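Notebook, Curkon workshop, September 21, 2023
Buenaventura guerrilla rolls: name matching, second pass
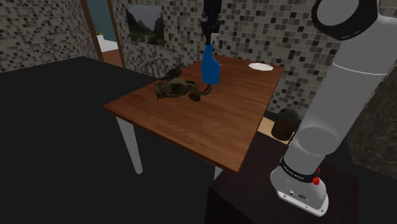
Simulated table with blue spray bottle, gripper overhead.

Continued from the last entry. The first pass used surname plus given name only and merged too many people. Reran everything with municipality and unit added to the key.

Input: typed rolls of the Buenaventura battalion, compiled after liberation for the recognition claims, plus the handwritten company lists kept during the occupation. The transcription file from Pliromport has 3,080 lines. The finding aid gives nearly 3,000 men. The difference is not an error by itself. Men who changed companies appear on both lists, and the typist sometimes repeated the last name of a sheet at the top of the next one.

Result of second pass: 171 lines with no acceptable match in the handwritten lists. Went through the first of these by hand. Most fall into known types:

- Nom de guerre in the handwritten list, legal name in the typed roll. No link between the two unless an affidavit survives.
- Spelling drift. C/K, V/B and the final -o/-a are the usual ones. The matcher handles the first two. It should not handle the third, as several families have both forms.
- Maternal surname typed as the family name. Easy to spot when the initial after it is too common for the company.
- Rank read as part of the name. "Cabo" was indexed as a given name in 11 lines. Corrected in the working copy only.

Left over after that: men who are on the typed roll and on no wartime list. Late additions are possible, as are lost sheets. The company lists have a gap that covers most of the rainy season, and the page numbering runs straight across it, so the numbering was added later. Pencil, different hand. I would not use the page numbers as evidence of completeness.

Rosalba Mazza checked the enlistment dates against the battalion diary. She finds that the typed roll puts a large block of men on a single date, the first of the month, where the diary has them coming in by twos and threes. Her reading is that the clerk filled in the date of the unit's formation when he had nothing else. I agree. Date field now has a flag, "assigned," separate from "recorded." Do not calculate length of service from flagged dates.

The battalion adjutant is still a problem. He signs the diary up to the withdrawal from the river camp, then the signature is replaced by initials that do not match his. The typed roll lists him as present at the end of the war. One affidavit has him missing. Both stay in the record with sources, status "unresolved." No narrative note for the public version until the second affidavit is located.

Nurnex import: rejected on first try. It does not accept two values in the status field. Split into status_a and status_b, reimported, passed. Field names are ugly and can be changed later.

To do:
- Finish the unmatched lines by hand, Company C first.
- Ask Pliromport for a rescan of the diary sheets with show-through. The ink on the reverse makes the initials hard to compare.
- Rosalba to draft the note on assigned dates.
- Freeze the working copy before the November export. Keep the first-pass matches in a separate folder, read only.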